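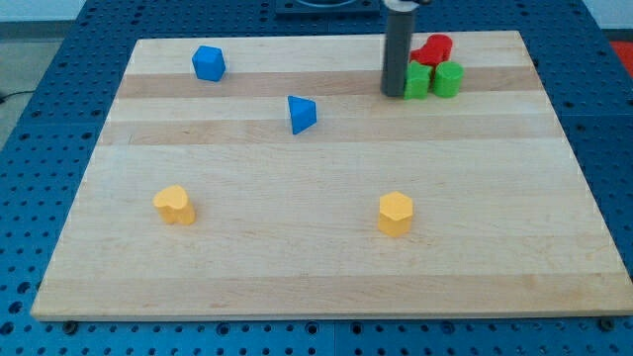 撮影:ジョセップ・モントーヤ(班員)

カテゴリ:ものづくり実習 > 中間レポート

共同工房での製作、中間報告。班はナイェリ・ママニ、ワルテル・モスケラ、モントーヤ、書いたのはママニ。機体の呼び名はTaipe。

目的。ばらばらに置いた発泡ブロックを一つずつつかんで箱に移す。形と色は混ぜて使う。青の立方体、黄色のハート形、六角柱、緑の星形など。柔らかいので指がぶつかっても壊れない、そのかわり握りすぎるとつぶれる。

作業面は縞の入った木の板。穴あきの青いテーブルに載せた。最初は板なしでやったが、穴の縁に小さいブロックが引っかかって姿勢が変わるので変更。板の厚みぶん高さの原点を取り直すのを忘れ、指先を一回ぶつけた。以後、起動時に必ず確認。

つかみ動作の結果。一個だけ離して置いた場合、100回中89回成功。失敗はほとんどが三角柱。斜めの面を指がすべって逃げる。向きを先に推定して平らな面からはさむように直したが、まだ安定しなない。

問題は密集。赤い曲がったブロックの手前に緑の星形と緑の円柱がくっついているような配置だと、指を入れるすき間がない。星形に指が当たったまま押してしまうこともある。ワルテルの案で、つかむ前に横から軽く押してほぐす動作を追加。押す速度は最大70 mm/sまで。それより速いと隣まで動く。ほぐし動作込みの成功率は未集計、次回までに出す。

色の判定は木の色と黄色が近くて心配だったが、しきい値を2段階にしたら分かれた。夕方、窓側の照明だけだとまた怪しい。照明の固定は要検討。

残り作業
・三角柱のつかみ方の見直し
・指先にゴムを貼る(材料は買ってある)
・ケーブルの取り回し、今のままだと腕の可動範囲にかかる
・10月の発表会用に動画を撮る

指導のエスコバル先生からは、失敗した回の記録もちゃんと残すようにとのこと。先週分はメモが雑で原因が追えないものがあっった。次から記録用紙を使う。

2026-08-12 提出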